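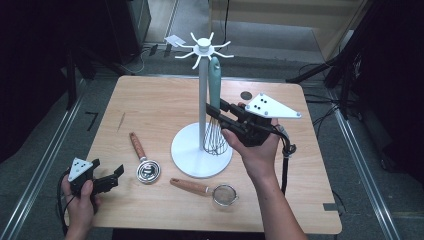
Opened by Anum Kiani, 15th October, 09:12
Assigned to: Arsalan Memon
Status: waiting on customer

Problem
Mengal shop site, checkout page. Postage comes up as 0.00 on anything from the kitchen range. Customers getting to payment with free delivery, Rastport then bills us the full rate. 39 orders so far. Please look asap.

Log
09:30 AM. Can repeat it. Put the hanging utensil stand and the teal whisk in a basket, UK address, postage 0.00. Same basket plus a tea towel, postage is right. So the towel has a weight and the others dont.

09:48 AM. Checked the product export from Pekix. Weight column is there, filled in. Shop side is blank. Something lost on import.

10:15 AM. Cleared cache, re-ran import. No change. Tried one product on its own, no change either.

10:40 AM. Asked Hugo Moya if anything was altered on the feed. He says units went from kg to grams in August, kitchen range only. Wasn't told. Import drops any weight with a comma in it, so 3,000 goes in as nothing. But the whisk is 134, no comma, and still blank. Two faults then?

11:05 AM. Second one found. Field name has a trailing space in the new export. Grim.

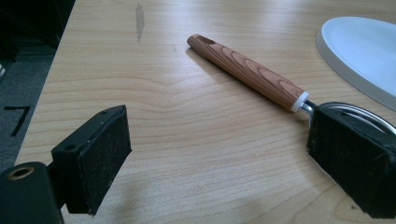

Fix
1. Trimmed field names on import.
2. Commas stripped from weights before saving.
3. Re-ran the kitchen range only. Weights now showing in shop admin.
4. Test basket again, UK: postage charged. Ireland: charged. Gift card on its own: 0.00, correct.

Still to do
Ona Butkienė to decide what happens with the undercharged orders. I've not touched them.
Old import kept as a copy in case this breaks somthing else. Will delete when Anum is happy.
Anum, can you place one real order and tell me what Rastport quotes? Leaving ticket open til then.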